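## 4. Your first batch of dried fruit

Bananas are a brilliant place to start with the Bosano dehydrator, and we'd nudge everyone towards them for a first go. They're cheap, they forgive thick slices and wobbly knife work, and the smell halfway through is worth the wait on its own!

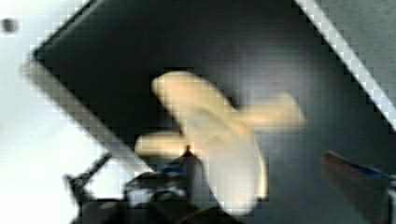

Pick fruit that is yellow all over with a few brown freckles. Green-tipped bananas dry well enough but taste of very little, and the really spotty ones go sticky and cling to the mesh. If you've only got very ripe ones, skip to 4.5 and make fruit leather with them (it's lovely, and children tend to eat it straight off the sheet).

Before you begin, make sure you have finished the empty warm-up run in section 3. The dehydrator should be on a flat, heatproof surface with a clear gap behind the rear vent.

### 4.1 Preparing the fruit

1. Wash your hands and wipe down the chopping board.
2. Peel the bananas and pull away any strings.
3. Cut into slices about as thick as a pencil. Even slices matter more than thin ones, so go slowly.
4. Stir the juice of one lemon into a bowl of cold water and drop the slices in as you cut them.
5. Leave for a couple of minutes, then lift out and pat dry with a clean tea towel.

**Note:** The lemon bath keeps the colour pale. It makes no difference to how long the fruit keeps, so leave it out if you like your banana chips brown and toffee-ish. Plenty of us do.

### 4.2 Loading the trays

1. Fit a mesh liner to each tray, smooth side up.
2. Lay the slices in a single layer with a little space between them. They shrink a lot, so a tray that looks full now will look half empty later.
3. Slide the trays in from the bottom slot upwards until each one clicks.
4. Put the drip sheet in the lowest slot if you are drying anything juicy on the same run, such as pineapple or plums.
5. Close the door. You should feel the magnet catch.

**Caution:** Don't cover the mesh with foil or baking paper. Air has to pass through every tray, and a blocked tray can make the heater cut out.

### 4.3 Setting the dial and timer

1. Plug in and switch on at the wall.
2. Turn the left-hand dial to FRUIT.
3. Turn the timer to 8 hours and press START. The green light comes on and the fan starts up with a soft hum.
4. At the halfway point, swap the top and bottom trays. Use oven gloves: the metal runners get hot.
5. Start checking at 6 hours, and then every half hour or so.

The timer can be changed at any point without stopping the run. Opening the door pauses the fan and heater, and both pick up again when you close it, so have a peek whenever you want.

**Caution:** Never run the dehydrator from a multi-way adaptor shared with a kettle, toaster or other heating appliance. If you must use an extension lead, unwind it fully and check it is rated for at least 2500 W.

### 4.4 Testing, cooling and storing

Warm fruit always feels softer than it is. Take one slice out, let it cool on a plate and then bend it. For chewy pieces it should fold like leather and leave no damp on your fingers. For crisp chips it should snap cleanly, which can take another two or three hours.

1. When you're happy, turn the dial to COOL and let the fan run for 20 minutes.
2. Switch off at the wall and lift out the trays.
3. Tip the fruit into a clean glass jar, filling it about two thirds of the way, and put the lid on.
4. Shake the jar once a day for a week. If you spot any mist inside the glass, the fruit needs another hour or two in the dehydrator.
5. After that week, label the jar and keep it somewhere cool and dark.

**Caution:** If you see mould on even one piece, throw the whole jar away.

### 4.5 Fruit leather from very ripe bananas

1. Mash the fruit with a squeeze of lemon until there are no lumps. Add a handful of berries if you have them (raspberries are wonderful).
2. Put a solid leather sheet on every other tray and leave the trays between them out.
3. Spread the mash evenly, a touch thicker at the edges, where it dries fastest.
4. Dry on FRUIT for 6 hours, then check the middle with a fingertip. It should be tacky but leave no mark.
5. Peel off while still slightly warm, roll up in baking paper and cut into lengths.

**Note:** Soak the leather sheets in warm soapy water for 15 minutes before washing. Scrapers and wire wool will scratch them, and the next batch will stick in the scratches.

For apples, pears and tomatoes, see the drying table in section 5.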